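Kitchen & Home > Setup Guides > Dish Drying
Aug 15, 2018
By Ivar Grønli
9 min read

Section 3: Setting up and loading your two-tier wire rack

If you've come straight from Section 2, your rack is out of the box, the plastic ties are off, and you've wiped the wires down with a damp cloth. If you skipped Section 2, go back and do the wiping part at least. New black wire tends to have a fine dust on it that you don't want on the inside of a cereal bowl (I learned that with my first Falel rack, and I had gray fingerprints on everything for a week).

This section is for the Litow two-tier, the one I use at home, but the steps work for pretty much any rack with a lower tray and a smaller raised basket. I've also set up the Kereama version for my sister and the only real difference was the feet.

3.1 Finding a spot

1. Clear a stretch of counter that's longer and deeper than the lower tray. You want room beside the rack too, for the things waiting to go in.

2. Put the tray down with the raised basket toward the back. You'll be reaching over the tray all day long, and having the basket in front means bumping your wrist on it every single time.

3. Press gently on each corner. If one of them rocks, give that foot a small turn or slide a folded bit of cloth under it.

4. Check what's behind it. I have a soft spot for busy wallpaper, peonies and moths and the whole garden, but paper and wet dishes need some distance between them. Leave a hand's width if you can.

CAUTION: Don't set the rack on the edge of the sink unless yours came with the sink arms. The standard feet aren't made to hang over anything.

3.2 Getting to know the two tiers

The lower tray is where the work gets done. Its wavy wires are dividers, and each dip between two waves will hold one plate or one bowl on edge. The raised basket is for lighter things. In my kitchen that means cups, small lids, the tea strainer and whatever odd item won't stand up anywhere else.

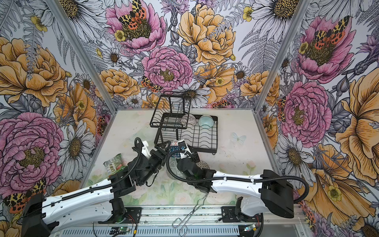 Fig. 3-1. Lower tray with wavy dividers, raised basket toward the back. Mug at the front edge.

Note: Mugs give people more trouble than anything else. A mug laid on its side in the tray will roll, and it'll take a bowl with it. Turn it upside down, and if the base of the mug has a deep ring, tip it a little so the water can run out of the ring instead of sitting there until you put it away and it dribbles down your sleeve.

5. Before you load anything for real, do a dry run with one bowl, one plate and one mug. Slide each one into a slot and let go slowly. If a bowl leans so far that it touches the counter, move it one slot back.

6. Try the raised basket with a mug in it and give the rack a little nudge. A bit of wobble is fine. If it sways, the uprights aren't seated all the way down, so take the basket off and push them home again (see step 4 in Section 2).

3.3 Sorting before you load

I used to pull things out of the sink and stick them in the rack in whatever order they came up, and then I'd have a salad bowl on top of a heap and no room for the plates. Sorting takes me less than a minute now and I don't even think about it.

7. Group the things that stand on edge: bowls and plates.

8. Group the things that go upside down: mugs and glasses.

9. Put flat or floppy things in a pile of their own. Plastic lids go here.

10. Move everything that isn't a dish at all somewhere else!

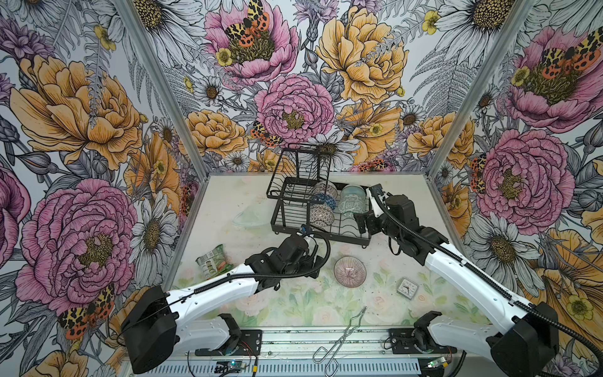 Step 10 sounds silly until you take a good look at your own counter. Snack packets, keys, mail, all of it ends up next to the rack. A green snack package and a little square clock are just the kind of thing I mean, and they both belong well out of reach of the drips. Tongs are dishes, of course, but I keep the metal wire pair near the front of the table until last and then find them a place where they can't poke into a bowl. The clear lid beside the rack can wait its turn too, because a lid put in early takes up the space of two bowls and traps water underneath.

Note: If you're using a tablecloth or a printed covering under the rack, slip a tray or a folded towel between them. Mine has pink roses on it and I'd like to keep them pink.

3.4 Loading bowls on edge

Now the fun part. Bowls are harder than plates, since they're deep and they nest into each other when you aren't looking. Nested bowls don't dry. You'll pull them apart the next morning and there's a nice warm puddle between them.

11. Start at the back of the lower tray with your widest bowl. Stand it on its edge and lean it against the back wires.

12. Place the next bowl in front, facing the same way. This matters more than any other step in the section. When all the bowls face one way, the rims stay apart and the water has somewhere to go.

13. Keep going toward the front, resting each rim in a wire slot. If two bowls press together, shift one of them along until you can get a fingertip between them.

14. Leave the last few slots open for plates, or for the one bowl that's always still on somebody's desk.

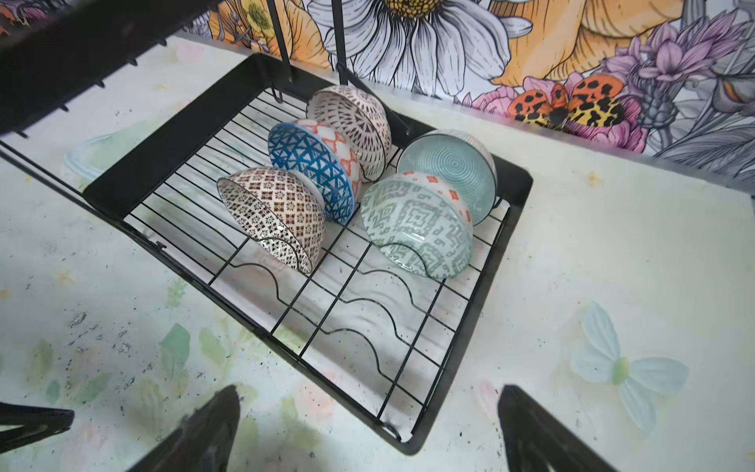 Fig. 3-2. Six patterned bowls on edge, all tilted the same way, with curved slots left free.

Mixed patterns are completely fine, by the way. I get mail about this! A set of six that all look different is easier to load than a matching one, in my opinion, as you can tell right away which bowl is which and where it went last time. My blue lattice one always goes toward the middle.

CAUTION: Don't force a thick rim into a narrow slot. Glaze chips easily at the rim, and a chip on the wire side is one you won't notice until it's on somebody's lip. If it won't drop in under its own weight, pick another slot or stand the bowl upside down on the flat wires.

3.5 Topping up the raised basket

15. With the lower tray loaded, add mugs and cups to the basket, heaviest ones closest to the uprights.

16. Lean lids along the side, never flat across the top of anything.

17. Step back and look for anything sticking out past the front. That's what your elbow will catch.

3.6 Unloading

18. Take the raised basket first, then the lower tray from front to back.

19. Run a dry cloth around the foot of each bowl before stacking. The unglazed ring holds water longer than the rest.

20. Once a week, lift the whole rack off and wipe underneath. Dry the feet before you put it back.

If a bowl keeps tipping whatever you do, its foot is probably catching on a cross wire. Turn it a quarter and try again. For rust spots, bent dividers and the Drornia drip mat (which fits, but only lengthwise), go on to Section 4.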